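家用及车间辅助作业自动化讨论区
主题：现阶段机器能否承担日常家务与车间杂务？征求各单位意见

版主：Shuk-fan Chang
一楼 发表于5月3日

各位同仁：

本讨论区近期收到若干来函，询问机械臂类设备是否已具备承担家务及车间杂务的条件。所涉作业包括收拾台面、递送器具、搅拌饮品、归还工具等。为便于汇总意见，特开设本主题。请各位发言时注明所依据的场合，区分演示环境与实际使用环境，并避免以宣传材料代替论据。

本人先陈述初步看法：单项动作，例如抓取一件位置已知的物品，目前多数设备可以完成；由若干动作组成且中途须作判断的作业，则尚不宜交由机器独立承担。欢迎提出不同意见。

用户：Kernham设备科
二楼

同意版主的基本判断，补充车间方面的情况。

我科去年在二号装配间试用过一台Ranix协作臂，用于向工位递送扳手和量具。工具放入定位托盘时，运行平稳；操作人员随手将工具搁在台边时，设备即停机等待人工处理。试用期间共记录任务164次，其中由人员介入的情形，绝大部分与物品摆放有关，与臂体本身的精度关系不大。

据此我科认为，讨论“能否胜任”之前，应先明确由谁负责整理环境。若每次作业前均须安排专人摆放物品，所节省的人力应当重新核算。

用户：Giltex_应用组
三楼

对二楼的结论持保留意见。

以固定托盘为前提得出的结论，反映的是上一阶段的技术路线。目前较为通行的做法，是同时采用腕部视角与固定视角的图像，由模型直接输出动作，对物品位置的要求已明显放宽。本组认为，桌面范围内的轻型家务，例如取用餐具、搅拌饮品、移动杯具，在两年之内可以达到日常可用的水平。

建议各位不要仅以工业臂的使用经验推断家用场景。家用场景负载小、速度低、容许等待，条件在若干方面反而较为宽松。

用户：Pramila Grewal
四楼

三楼所述“条件较为宽松”，本人不能完全赞同。本人在Nguyen养老服务中心负责辅助器具的评估，现以茶水类作业为例说明理由。
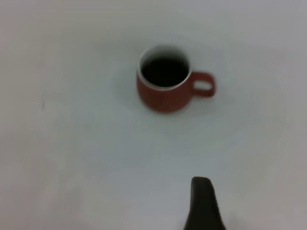 红色马克杯，内盛深色饮品，白色台面。

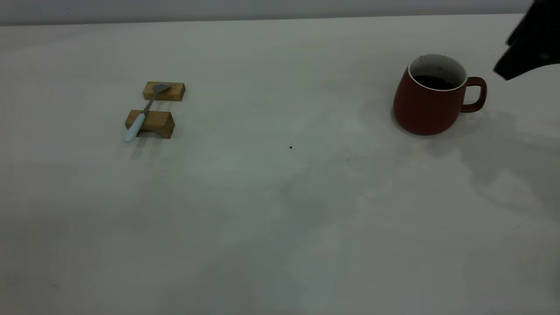

评估辅助器具时，我中心首先考虑的是失误的后果，其次才是成功的比例。工业零件掉落，一般可以拾起重做；饮品倾倒在行动不便的长者身上，则属于须上报的事故。即便是看似简单的搅拌，也应当拆开来看。匙横搁在两块小木块上，匙柄悬出前侧木块之外，夹爪较易从柄端接近；倘若同一把匙平放于台面，柄与台面之间几乎没有间隙，难度即有所不同。取匙之后，还须调整匙的朝向，对准杯口，下探至适当深度，搅动时不碰撞杯壁，提起后不使液体滴落，最后放回原处。杯中饮品的液面距杯沿只有一小段距离，搅动幅度稍大便有溢出的可能。上述各环节中，任何一处出现偏差，照护人员都要重新处理，所耗时间往往多于自行完成。

因此，本人建议将“能够完成动作”与“能够承担作业”分别评价。前者可由开发单位自行测试，后者应由使用单位在本单位条件下验证。

用户：Giltex_应用组
五楼

感谢四楼的详细说明。就搁匙方式一节，本组说明如下：

以支承物抬高细长物品，在研究阶段属于常规做法，目的在于先行考察后续动作，待搅拌环节稳定后再逐步撤除支承。以此认定设备只能在特设条件下工作，似有不妥。家庭中亦有筷架、匙托等用具，与上述布置并无本质差别。

关于溢出风险，可通过限制搅动半径和速度加以控制。本组对四楼提出的分别评价原则没有异议。

用户：老方_维修
六楼

本人从事设备维修多年，就维护问题提两点。

第一，家用环境的油污、水汽和毛发对关节密封的影响，目前公开资料很少。车间设备有班前点检制度，家庭没有，三个月之后状态如何，各方均应提供数据。

第二，三楼所称两年，请说明是指实验室可用、样机可用，还是普通用户购买后可用。三者相差甚远。

用户：Kernham设备科
七楼

支持六楼第二点。另就五楼的筷架之说提出疑问：家庭固然有匙托，但使用者是否每次都将匙放回匙托，并且朝向一致，恐难保证。我科的扳手托盘同样人人知晓，执行情况如何，二楼已作说明。

我科并不反对继续试用。现已计划在下一轮试用中取消托盘定位，改为划定一个区域，凡在区域内的工具，不论朝向，均应能够抓取。如结果理想，我科愿意修正二楼的意见。

用户：Pramila Grewal
八楼

答复五楼：本人并未主张设备只能在特设条件下工作，所主张的是，评估报告应当如实载明布置条件。匙是否有支承、杯内盛装何物及液面高低、台面上有无其他物品，均应列入。现有不少报告只写“搅拌任务”四字，使用单位无从判断能否适用于本单位。

另须补充，陶瓷杯与塑料杯的重量、摩擦及碰撞后果均不相同，亦应注明。我中心部分长者惯用双耳杯，多数测试似未涵盖。

用户：Giltex_应用组
九楼

六楼所询，答复如下：本组所称两年，系指样机在有人看护的条件下可用，原表述不够严谨，特此更正。普通用户购买后可用的时间，本组目前不作预测。

八楼关于载明布置条件的建议，本组可以接受。本组现行测试规程对每项桌面任务要求执行800次以上，今后将按布置条件分组列出结果，不再只公布合计数字。

用户：路过的护理员
十楼

恕本人直言，对我们一线人员而言，搅拌茶水并非负担最重的部分。更换床单、清洗便盆、夜间巡视才是。各位若能优先研究后几项，或者至少先做好推送物品的小车，对实际工作的帮助会更大。

用户：老方_维修
十一楼

赞同十楼。推车类设备结构简单，维修也较方便，本人所在单位已有使用，故障主要集中在脚轮和电池。

版主：Shuk-fan Chang
十二楼

各位的发言已经阅悉，现就本主题作如下处理：

一、Giltex_应用组与Pramila Grewal女士就布置条件的载明方式意见相近，请双方各拟一份记录表样式，在本主题内跟帖提交，内容以桌面任务为限。

二、Kernham设备科取消托盘定位后的试用结果，请于试用结束后另开主题发布，并附停机原因分类。

三、十楼所提护理作业的优先次序，超出本主题范围，但确有讨论价值，已转至“照护作业”分区，请有关人员移步该处继续发言。

关于现阶段能否承担日常家务的问题，目前各方意见尚未一致，本主题继续开放，暂不作结论。

用户：Kernham设备科
十三楼

收到。停机原因分类拟沿用我科原有的表格，增设“物品朝向”一栏。如版主另有统一格式，请提前告知。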